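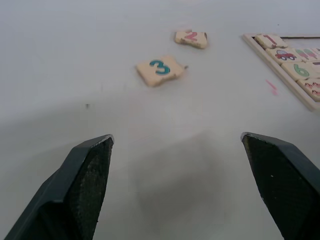 White tabletop.

Home Stories Devotions Archive Contact

Search this site Enter keywords Go

The Prayer List
March 3, 2019

Rodel Rivera had been reading the prayer list at Seidel Chapel for three years. He read it after the second hymn, from a sheet the office printed. He read the names slowly, and after the last one he said, "Lord, hear us," and sat down.

He worked at the Prurex plant in Darkus and came to church with his good shoes in a bag. That morning he changed into them on the steps and went in to get the sheet. There were 13 names on it. The last one was Martin Rivera, written in by hand.

Martin was his brother. They had not spoken since their mother's funeral, when Martin took the truck and the tools and drove off to Drinident without signing for any of it. Rodel had paid what was owed on the truck until it was done. He had the last receipt in a kitchen drawer.

He took the sheet back to the office. Mrs. Aldous was folding bulletins.

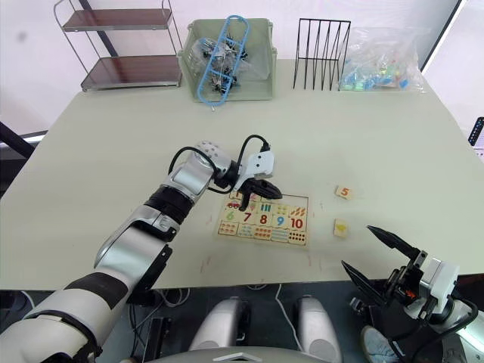

"Who put my brother on the list?"

"Your aunt called last night and asked me to."

"What's wrong with him?"

"She said surgery. She didn't say what kind." She kept folding. "I can ask the pastor to read it today."

He said he would do it. He sat in his usual pew and found the first hymn and did not sing it. He thought he could stop at twelve. The sheet was folded in his shirt pocket, and his aunt went to the early service. He could say he hadn't been able to make out the handwriting.

The second hymn was number 238. His mother used to sing it at the sink and get the third verse wrong, and he and Martin had learned it wrong from her. When the congregation came to the third verse he heard himself sing her words. The woman beside him looked over.

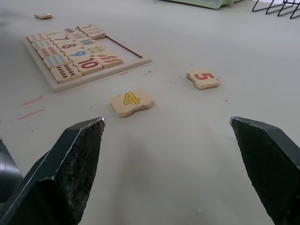

Twelve and One More

He stood at the lectern and read. Some of the names he knew. A boy with a broken hip. A couple waiting on an adoption. A man who had been on the list since May and was still on it.

He got to twelve and stopped. The room waited. He had nothing kind to say to God about Martin, and he didn't want to say something he didn't mean with people listening.

"Martin Rivera," he read. Then he said, "He's my brother. I'm angry at him. I'm asking anyway."

He had never added anything to the list before. He forgot to say the last line. Someone in the back said it for him, and the rest said amen.

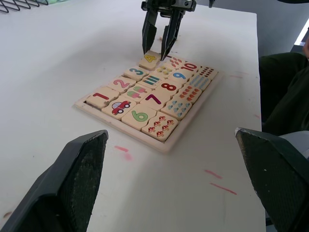 After the service he changed his shoes on the steps again. His hands were cold and the laces gave him trouble. The pastor came out and talked about the roof for a while, and Rodel said he could come look at it once the weather turned.

In the car he called his aunt and wrote the hospital's number on the back of the bulletin. It was a two-hour drive to Drinident. He ate a sandwich first, then called his foreman and asked for the next day off.

Comments (3)

gracenotes: My sister and I went eleven years. Thank you for this.

Tom H.: Would have liked to see him get to the hospital. Is there a part 2?

pewfour: We had a wrong third verse in our family too.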